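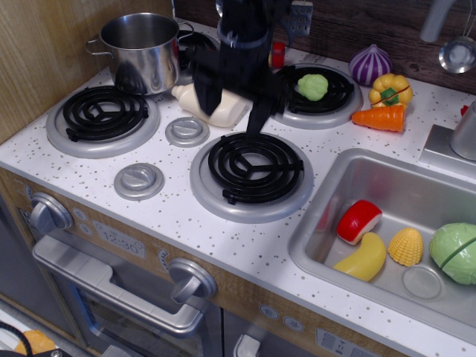 Photo: Yaneth Muñoz / Kemeys Children's Library

KEMEYS – The Kemeys Children's Library will open a new pretend-play area on its lower level following the delivery of two child-sized kitchens, the library announced on January 29, 2024.

The kitchens were purchased with a $1000 grant from the Brerley Family Fund, which supports early learning projects in the county. They replace a play stove that had been in use at the library for nearly 30 years and was retired last June.

One of the new units has a speckled white countertop, a dark wood-grain backsplash and a stovetop with four black coil burners. Accessories include a stainless steel cooking pot, a slotted spatula and an assortment of toy groceries, among them broccoli and a squeeze bottle.

"Cooking is one of the first things children imitate," said Lucero Zapata, head of youth services. "A kitchen gives them a reason to talk to one another, to take turns and to name what they are making. Parents have been asking us to bring it back."

The play area will be open to children ages two to six, accompanied by an adult, during regular library hours. Visits are limited to 90 minutes when other families are waiting. No registration is required.

Small accessories will be kept at the youth services desk and may be borrowed with a library card – staff ask that all items be returned to the desk before families leave. Toy food and cookware will be cleaned at the end of each day.

Orlando Rengifo, the library's facilities manager, said new floor mats and a low shelf for the cookware are on order.

Donations of toy dishes in good condition are welcome at the front entrance.

Related items
Winter story hours move to the Zunbridge Room
Miroslava Sokol named branch manager at Plilska
Library board approves new weekend hours
Puppet theater returns to the lower level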